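The Sweater in the Bottom Drawer

I gave up on knitting when I was nineteen, halfway up the back of a sweater that was meant for my then-boyfriend and would have fit a small horse. It went into a drawer, the needles still in it, and moved house with me 6 times. Last November I took it out again, and I blame Hui-mei Chang.

Hui-mei runs the evening knitting circle above the bakery in Prindwood, and she has a way of looking at your hands while you talk. I'd only gone in to get out of the rain (and for the cardamom buns, fine). Twenty minutes later I had a ball of gray wool in my lap and was casting on, badly, with a woman called Els Willems reaching over to loosen every third stitch.

"You're strangling it," she said. She was right! I knit the way I drive, with my shoulders up by my ears.

What I'd forgotten is how slow it is. I mean really slow. You sit down with a cup of tea, you work like mad, the tea goes cold and you've made a strip you could use as a bookmark. The first two weeks drove me up the wall. By the third I'd stopped checking my phone between rows, mostly because picking it up meant losing my count. 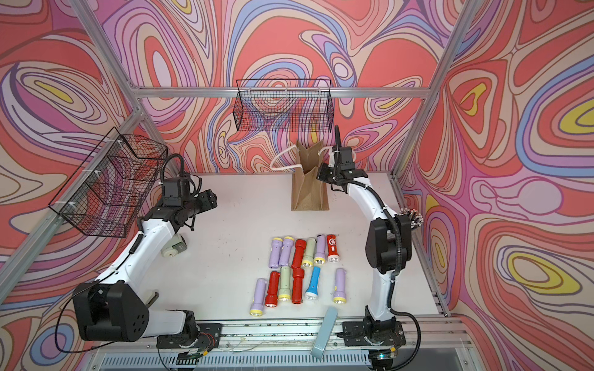 Issue 34

Color is where I lost my head a little. Everyone at the circle told me to stay with one shade until my edges were straight, and I lasted until I found the Draltero yarn shop and its back wall of hand-dyed skeins. Coral, lavender, a creamy yellow I still think about. I bought four and had no pattern for any of them. Pin-yu Lu, who has been knitting since before I was born, held them up to the window, sighed, and wrote me out a striped scarf on the back of a receipt.

That scarf took me all winter. It has a wobble near one end where I was watching a detective show, and a hole I've decided is a buttonhole. I wear it constantly — to the store, to the dentist, once by accident to bed.

As for the old sweater, I asked Els whether it could be saved. She turned it over, tugged at the ribbing and handed me one end of the yarn. We pulled it out together over an evening, winding the wool around the back of a chair, and it came off kinked like ramen. It's been washed since and is hanging over my shower rail. I'm thinking mittens, or maybe a hat first. Hui-mei says hat.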